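Section 6. Setting up the bin picking cell for open day

Rev. 1/10/18, L. Dalsgaard. Replaces the October sheet, throw that one out.

For whoever runs the Fosard cell when visitors are in. Read it all before you power up. Takes 21 minutes if nothing is missing, longer if the clamps have walked off again.

6.1 Before the doors open

1. Key in T1. Leave it there until step 6.
2. Bin on the table, corners to the tape. Clamp it. Push on it with both hands, should not move.
3. Check the cable bundle on the arm. Ties on, nothing snagging. Jog the wrist both ways, slow, and watch the loop.
4. Air on at the wall. Listen for leaks.
5. Load Bandance, pick the job called VISITOR. Not VISITOR_OLD.
6. Run one empty cycle in T1, start to finish, then stop and call Lærke for sign-off. She turns the key, you don't.

NOTE: If Bandance asks for a new bin height, say no. Means the bin is sitting crooked. Go back to step 2.

6.2 Filling the bin

7. Household stuff only, from the open day crate. Mix it up. A bowl, a scoop, a cup, something long, something small.
8. Spread it out a bit. Some overlap is fine, visitors like to see it work for it. No big heaps.
9. Nothing over 900 grams. Nothing with liquid in it. No phones, no matter who offers.

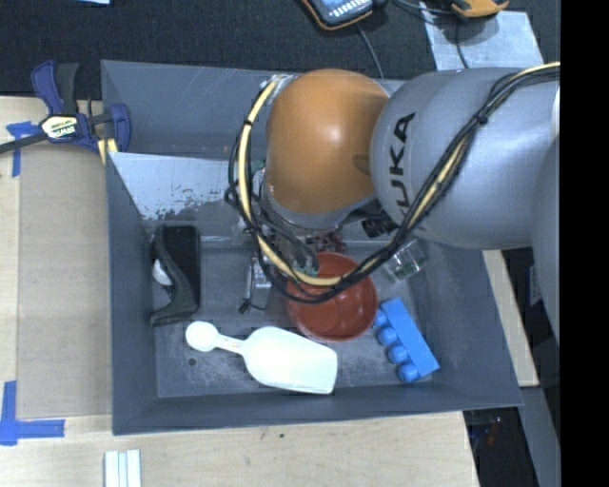

10. Clear things are hard for the vision. Put in one or two anyway, people always ask about them. If it misses 3 times on the same item it will skip and move on, thats normal.
11. Hands out. Step back over the line. Say "clear" out loud before you press start.

CAUTION: Never reach in to nudge an item while the cell is live. Not even during a pause. A paused arm can start again.

6.3 During the demo

12. Groups of 6 at the most. Kids in front, behind the rail.
13. Speed stays at the VISITOR setting. Dont turn it up because someone asks.
14. One person on the pendant the whole time, and that person does not give the talk. Two people per demo, always.
15. Talk runs roughly as long as one full bin. Bin empties early, stop, refill, carry on.

NOTE: Questions about price or delivery go to the Statalska desk by the entrance. Take a card, don't guess.

6.4 If it stops

16. Red light steady: read the message on the pendant, write it down, then clear it.
17. Red light flashing: leave it alone. Get Lærke.
18. Dropped item outside the bin: stop the cell, key out, pick it up, key back in. Visitors wait.

6.5 Closing up

19. Arm to home. Air off. Key goes to the Dalsgaard box in the office, sign for it.
20. Items back in the crate, chipped ones in the trash.
21. Leave the bin clamped, there is anohter group in the morning.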